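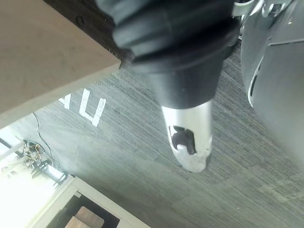
Shared arm, bellows tool: tip wear and crash recovery
Workshop builds > Arms and grippers

kosmas_v
I'm looking for a second opinion on the bellows tool before I put more hours into it. Setup for anyone who hasn't followed the build: gray arm, metal bracket at the flange, black ribbed bellows, matte collar, short silver-white tip with a rounded end. Camera sits at the wrist. The job is pressing snap lids onto small parts boxes at the table, then parking clear of the edge on the carpet side.

The bellows does what I wanted, namely forgive height errors. What I don't like is sideways behavior. On a fast move the tip lags and then swings when the arm stops. I measured up to 9 mm at the tip at full speed. At 240 mm/s it is tolerable.

The tip face has a dark, jagged patch on it and the lower rim is scuffed. I would like to settle the swing before I make another tip.

Options as I see them:
1. Shorter bellows.
2. Internal guide rod.
3. Leave it and wait for it to settle in software.

mateja.o
Option 3. Add a dwell before the press and go do something else. What is your settle time?

kosmas_v
Two seconds to be safe. That is most of the cycle.

mateja.o
Then your acceleration is too high. Top speed hardly matters on moves that short. Halve the acceleration, keep the speed, measure again.

flodik_owner
Disagree with Mateja. Ramping down hides it until somebody changes the payload. A bellows is a spring with almost no damping in the lateral direction. Put a guide rod in. I did it on my Flodik gantry with a plain bushing and the swing went away.

mateja.o
Your gantry only comes down vertically. His arm approaches at an angle when it leaves the table edge. A rod in a bushing under side load will bind, and then there's no compliance in the one direction he needs it.

flodik_owner
Only if the bushing is long and tight. Use a short one with clearance.

mateja.o
With clearance it swings again.

flodik_owner
By the amount of the clearance. That's the point of it.

Styliani V
Can I ask about the tip separately? Is the dark patch a break in the material or a wrap that has lifted? Those lead to different fixes. If it is a wrap, the adhesive is being sheared when you press off axis, and a new one will go the same way.

kosmas_v
I can't tell from the camera view. Will pull the tool off tonight and look at it on the bench.

Styliani V
Check the collar bore while it's off. If the tip can rock in the collar, some of your 9 mm isn't from the bellows at all.

ilker_a
+1 to that. Clamp the collar, put an indicator on the end of the tip, push by hand. Takes five minutes and it tells you which part to argue about.

Also, where is your park position relative to the table? If it's that close to the dark edge strip I would add a keep-out plane. The swing has to be included in the margin, and planners generally treat the tool as rigid.

kosmas_v
Keep-out is the table solid plus a margin. The margin was set for the old rigid tool. I'll widen it.

leonidas_m
Coming at this from the purchasing side: Gultmont lists a shorter bellows with the same collar thread, so option 1 costs very little to try. Less vertical travel, obviously. How much travel do you use?

kosmas_v
Hardly any. The boxes are all the same height. I picked the long one to be safe on the first try.

leonidas_m
Then buy the short one and skip the rod.

mateja.o
Fine with that. Still lower the acceleration.

kosmas_v
Update. Tool came off, collar clamped in the vise. The tip does rock in the bore, by an amount I can see without the indicator. I shimmed it with 2 turns of thin tape as a test and put it back. Swing is lower on the same move, though I haven't logged proper numbers. Short bellows is on order.

flodik_owner
Tape will creep. Turn a new tip with the right fit.

kosmas_v
Planned, once the lathe is free in May. Tape is only there for the test.

Styliani V
And the patch?

kosmas_v
Bagged the old wrap question for now, I want it under the magnifier before I say anything. Will post the numbers with both bellows lengths, same path, same acceleration.

ilker_a
Post the raw log too please, not only the peaks. I'd like to see the decay.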